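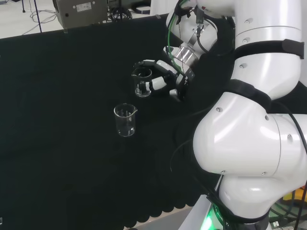

¿Cuántas veces hay que enseñarle a un robot a manejar un vaso de precipitados? En el laboratorio de Hanetti calculan que unas 2684, contando solo las demostraciones que se dan por válidas.

El vidrio es un material difícil para una máquina. Las cámaras de profundidad lo atraviesan, los reflejos cambian con cada lámpara y el borde desaparece según el ángulo. Durante años la solución fue evitarlo: piezas opacas, posiciones fijas, trayectorias escritas a mano. El proyecto Prenton va por otro camino. Una persona guía el brazo, el sistema graba lo que ven las cámaras y lo que hacen las articulaciones, y con ese material se entrena después un modelo que intenta repetir la tarea por su cuenta.

Eetu Laitinen coordina la recogida de ejemplos desde octubre. Su jornada empieza a las ocho con la calibración de las cámaras, que lleva 40 minutos si todo va bien. Luego vienen las series. Cada serie tiene 11 demostraciones de la misma maniobra, con los vasos colocados cada vez en un punto distinto de la mesa. Entre una y otra, el operador anota si el agarre fue limpio, si hubo correcciones y si el vidrio llegó a tocar otro vidrio.

«Lo aburrido es lo que más cuenta», explica Laitinen. «Si siempre pongo el vaso en el mismo sitio, el modelo se aprende el sitio».

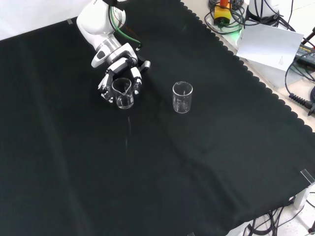

Rosemarie Kohlhase no comparte del todo el método. A su juicio se graban demasiadas maniobras correctas y muy pocos fallos recuperados, y un sistema que solo ha visto agarres buenos no sabe qué hacer cuando el vaso se le gira entre los dedos. Propone que una parte de cada serie empiece mal a propósito.

En Prenton le han hecho caso a medias. De las demostraciones del último bloque, 614 incluyen alguna corrección a mitad del movimiento. Se guardan con una etiqueta propia y se revisan dos veces antes de pasar al entrenamiento.
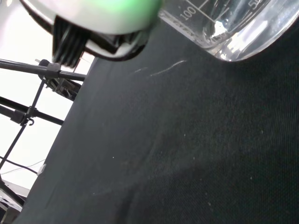 Vaso graduado junto a la pinza, visto de cerca.

El agua complica las cosas. Deforma lo que se ve a través del vidrio y cambia el peso, así que los ejemplos con líquido y sin él se guardan en carpetas separadas. También se apunta el volumen, leído por el operador antes de empezar.

La revisión se hace por la tarde. Dos personas miran las grabaciones a doble velocidad y descartan las que tienen saltos en el registro o una cámara desincronizada. 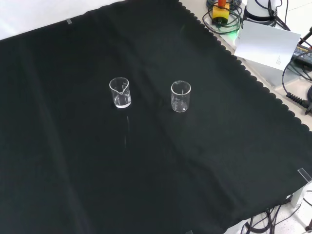
Lo que queda se copia al servidor al final del día, junto con las notas de los operadores. El primer modelo entrenado con estos datos acertaba en la mesa del laboratorio y fallaba en cuanto se cambiaba la iluminación. El segundo tolera mejor los cambios de luz, aunque todavía duda cuando dos vasos están muy juntos. Para la próxima ronda, Laitinen quiere incorporar recipientes de otros tamaños y repartir el trabajo entre más operadores, porque cada persona mueve el brazo a su manera y el modelo también aprende esas costumbres.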